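Reseña: torre de sobremesa reacondicionada Trididlow, comprada en Mallau

Publicado el 5 de septiembre de 2011

Llevaba desde la primavera dándole vueltas a comprar un ordenador de sobremesa de segunda vida para el cuarto de los trastos, que en mi casa es también taller, despacho y, cuando viene mi cuñada con los niños, dormitorio. No quería gastarme un dineral ni tampoco acabar con un cacharro que hiciera más ruido que la lavadora. Al final me decidí por una torre reacondicionada que venden en Mallau, la tienda de la calle Peñalver, bajo el nombre de Trididlow, que es como llaman ellos a su línea de equipos revisados. Me costó 44 euros sin disco duro, y con ese precio ya os podéis imaginar que iba con la ceja levantada.

Antes de seguir aviso de que esto va a ser largo. Me gusta contar las cosas con calma y además he tenido la torre abierta sobre la mesa más horas que cerrada, así que de lo que más sé es de las tripas. Si buscáis una comparativa de velocidad con gráficas de colores, en otros sitios las hacen mucho mejor. Yo os cuento lo que se encuentra una persona normal, con destornillador y paciencia, cuando compra una máquina de empresa que ya ha tenido otra vida.

Empiezo por lo que más me preocupaba, el estado del metal. En las fotos del anuncio estas cajas salen siempre relucientes, y luego uno se topa con lo que se topa. La chapa plateada de dentro está muy bien, con sus acanaladuras largas y sin un golpe serio, y brilla que da gusto. Ahora bien, hay una plaquita de soporte con óxido, de ese color teja que ya no se va con un trapo, y una mancha blanquecina en una de las tiras metálicas que no sé si es un roce o un pegote de algo. A mí no me quita el sueño, pero en un equipo que se anuncia como revisado a fondo me habría gustado que alguien le pasara por lo menos un cepillo.

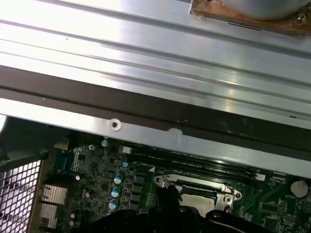
Escribí a la tienda para preguntar por el óxido y me contestó Gaurav Tripathi, del servicio técnico, el mismo día y con mucha amabilidad. Me dijo que ellos comprueban la placa, la fuente y la memoria, pero que la parte estética solo la repasan por fuera. Me ofreció un descuento en la próxima compra o cambiarme la unidad, lo que yo prefiriera. Me la quedé, que ya le había cogido cariño, y el descuento me lo guardo para una pantalla. Diez sobre diez en el trato, eso lo digo bien alto. Lo único, que podrían explicarlo en la ficha del producto, que tampoco cuesta tanto añadir un renglón.

Otra cosa que miro siempre en estos equipos son los condensadores. Hace años perdí un ordenador estupendo por culpa de unos que se hincharon como panecillos, y desde entonces es lo primero que busco en cuanto quito una tapa. Los de esta placa, plateados y con su parte azul clarito, los repasé uno por uno con una linterna la tarde que llegó, y no encontré ninguno abombado ni con restos de líquido. Eso no garantiza nada, claro, los condensadores se mueren cuando les da la gana, pero me quedé mucho más tranquila. Si compráis algo así, haced lo mismo antes de que se os pase el plazo de devolución, que en Mallau es generoso pero tampoco eterno.

Vamos con el interior en general, que es donde esta torre me ha ganado. La caja es negra, sobria, de las que no llaman la atención debajo de una mesa, y cuando se tumba y se le quita la tapa lateral queda todo a mano. Yo os recomiendo trabajar siempre así, con la torre acostada, porque de pie se hace fatal y los tornillos se caen a sitios de los que no vuelven. La placa es verde, grande, y ocupa el centro; los conectores traseros van en azul, y hay más piezas azules repartidas por dentro, cosa que agradezco muchísimo. Las pestañas que se pueden tocar tienen ese color y así no anda una tirando de donde no debe. En la jaula de las unidades hay una arriba, y otra asoma por el extremo de la fuente de alimentación.

Para montar el disco me puse un domingo... bueno, un rato libre de agosto, con un calor espantoso y el ventilador de pie apuntando a la mesa. El disco lo compré aparte, un Prisotum de los sencillos, y tardé 3 cuartos de hora contando las pausas para beber agua y una búsqueda larguísima del destornillador pequeño, que estaba en mi bolsillo. Encajó sin forzar nada. Lo que peor llevé fueron los cables: hay un mazo de hilos naranjas, amarillos y rojos que baja junto al soporte de chapa perforada, y según cómo lo muevas se te viene encima de lo que estás haciendo. Acabé sujetándolo con una brida y santas pascuas. 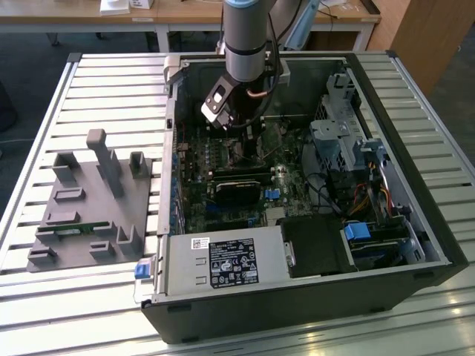

La fuente merece párrafo propio. Es plateada, va en la parte baja de la caja y trae su etiqueta negra con texto blanco, código de barras y toda la retahíla de sellos de certificación. En otros equipos de segunda mano me he encontrado fuentes sin marca, sin etiqueta y con un peso sospechosamente ligero, de las que da miedo enchufar con las cortinas cerca. De momento funciona sin dar guerra, y el ruido se queda en un soplido que dejo de oír en cuanto pongo la radio.

En cuanto al uso diario, pues mirad, yo escribo, guardo las fotos de la familia, llevo las cuentas de casa y escucho música mientras coso. Para eso le sobra. Arranca con una pereza muy digna, abre el correo sin pensárselo y aguanta muchas páginas a la vez antes de empezar a resoplar. Mi sobrino intentó poner un juego de coches y aquello iba a tirones, así que si la queréis para jugar, buscad otra cosa o rascaos un poco más el bolsillo. La primera copia de las fotos, 2.942 archivos entre bautizos, playas y gatos, la hizo de una sentada mientras yo preparaba la cena, y no se quedó colgada, que era lo que yo me temía.

También os digo que pesa. No la subáis solas a una estantería. Yo la llevé desde el portal hasta el cuarto con dos paradas por el camino y al día siguiente me acordaba de ella cada vez que me agachaba. Las esquinas, además, tienen su mala intención cuando la caja está abierta; unos guantes finos de jardín me han venido de maravilla para meter la mano por la zona de la chapa.

Del embalaje, regular. La caja de cartón era buena y venía bien de relleno por los lados, pero por debajo apenas traía una lámina de espuma. Llegó sana, así que no me quejo mucho, aunque con otro repartidor quizá estaría escribiendo otra reseña. El manual es una hoja doblada por las dos caras, con los pasos para quitar la tapa y poco más. Para alguien que no haya abierto nunca un ordenador se queda corto, y me consta que en Mallau tienen clientela de toda edad. A mi vecina, que se ha encaprichado y quiere otra igual, le he prometido que la acompaño cuando llegue la suya.

Sobre el precio ya lo he dicho casi todo. Antes de decidirme miré un equipo nuevo en un centro comercial que costaba 539 euros y que, para escribir y ordenar fotos, me habría dado más o menos la misma vida. Con la diferencia he comprado el disco, una regleta decente y una silla que no me destroza la espalda, y aún me ha quedado para invitar a merendar a mi sobrino por las molestias del juego de coches.

Lo que más me ha gustado: lo fácil que se trabaja dentro, las pestañas azules, la fuente bien etiquetada y el trato de la tienda.

Lo que menos: el óxido del soporte, los cables rebeldes, la hoja que llaman manual y lo que pesa la condenada.

Mi nota es un ocho. Le habría puesto un nueve con un poquito más de limpieza por dentro. Si alguno tenéis la misma torre y le habéis ampliado la memoria, dejadme un comentario con el módulo que comprasteis, que es lo siguiente que quiero hacerle en cuanto refresque.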